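Troslow notebook, teleop in sim
January 2022

Picking this up from where I stopped last time, which was me swearing at the glove. Quick recap for whoever reads it after me: we're collecting demos for the table tasks in the simulator, driving the hand by remote control with the glove and the wrist tracker, and the first one on the list is the sweet potato. Plate to basket, one hand. Sounds like nothing!

Recalibrated the glove before I did anything else. The thumb was reading closed when mine was wide open, so the sim hand kept arriving at the table looking like it was about to shake hands with somebody. Did the flat palm, fist, flat palm routine twice and then the pinch against each finger. The pinky is still lazy. I can live with that, the pinky does very little here.

Cledis (the recorder, for anyone new) now starts on the foot pedal and not the keyboard. Huge improvement. Before, every single demo began with my left hand reaching across to hit the space bar and my right shoulder moving with it, so all the early recordings have this little dip at the start. I'd guess any policy trained on those would learn to curtsy. I've moved them to the folder called old_dip and I'd ask that they stay there.

Numbers for the session: 52 attempts, 18 kept. Not great, not terrible. Most of the rejects are from the first half, when I was still coming down on the thing from straight above. From above I can't judge depth at all with the headset view, and I'd close the fingers too high, get a bit of the skin and roll it toward the rim. Once it's rolling you're finished. It goes over the edge of the plate and off across the table and you sit there watching it go.

What worked was coming in low from the near left, hand half open, sliding in along the table and then up over the rim with the thumb on the near side. It feels wrong, like picking up a TV remote with mittens on, but the fingers end up wrapped around the long side and the lift is much steadier. I also stopped trying to be quick. My good ones have a tiny pause right before contact and I've decided to leave the pauses in. If we want them trimmed we can do it afterward in one go.

Carrying is easy. The release is still ugly. I tend to open all the fingers at once and it drops in from too high up, so next time I want to lower the wrist further in before letting go. I kept the ones where it landed inside, even the clumsy ones, and tagged them "high drop" so we can filter them out.

One more thing on layouts. The Skivdale set shuffles where the objects sit on every reset, and I'd been skipping the ones where the plate lands on the left because the wrist gets awkward. Bad habit. Forced myself to take whatever came up, and after a dozen or so of the left ones my arm got the idea. Chair needs to go back a bit and turned slightly, that's the whole trick. There's tape on the floor now, please leave it!

Saved a still from one of the low approaches, just coming up on the red charger, since I know I'll forget the angle by next week.
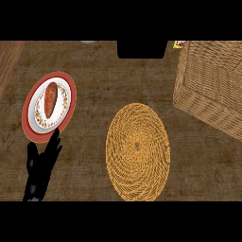

Szulc read this over and wrote underneath that the low approach is fine but I should mix in a few from higher up, even if I lose more of them, or the policy will only ever know one way to get to the plate and will be stuck the first time something stands in front of it. Also wants to know if the pauses are all the same length, in which case they'd rather have them cut.

Fair on the first point. I'll do 8 from above at the start of the next session while I'm fresh and see how many survive. On the pauses, no, they're all over the place, I looked. Longest one is 800 ms and that was me scratching my nose with the other hand.

To do:
glove pinky, try the other strap
lower release, wrist down first
rename the high drop tag so it matches the one in Cledis
ask if the plate friction can go up a hair, it feels like ice to me
charge the tracker!! died on me twice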